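4.2 Travel and rest on the western swing

We turn now to the part of the season that gave us the most trouble and, we will admit, the most fun. Every team in the Drorance league makes at least one long western trip between the holidays and the playoffs, and fans have always had strong feelings about the last game of such a trip. The players are tired, the story goes, the legs are gone by the third period, and the backup goalie is often in net. We wanted to know how much of that holds up once the schedule is taken into account.

Our sample covers 400 road games, each of them coded for distance traveled since the previous game, nights of rest, and whether the starting goalie had also played the night before. A trip counted as long if the team covered more than 1000 miles before its final stop. Kadley and Villa, the two easternmost clubs, make up a good share of these trips, and we ran everything a second time without them to be sure they were not carrying the result on their own. They were not, though the estimates became a little noisier, as one would expect with fewer games to lean on.

What we found is gentler than the old story. Teams closing out a long trip allowed more shots in the third period than they did at home, but the difference shrank a good deal once we accounted for rest. Distance by itself did very little. A club that flew a long way and then had two quiet nights played much like a club that had stayed put, while a club on back-to-back nights struggled even when the bus ride from Ciko was short. Goalies followed the same pattern - a backup coming in fresh did as well as a regular starter working his second night in a row.

We should say a word about the 125 games in which a starter was missing with an injury. Lineup reports are not always kind to researchers, and "probable" can mean many things by the time the puck drops. We went with the final game sheet in every case, and we set aside 3 games where the sheet and the box score disagreed. Putting them back in changes nothing worth reporting. Last August we also recoded the rest variable in hours, which gave the same picture with a slightly better fit, and those are the estimates carried forward into Section 5. 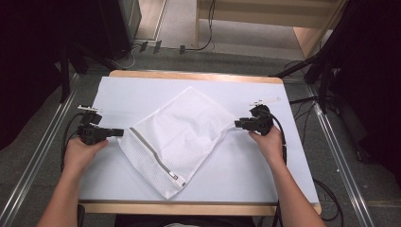
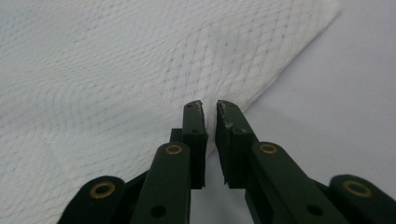 Figure 3. White mesh bag on a sheet-covered table (first image); white cloth with a diamond pattern (second image).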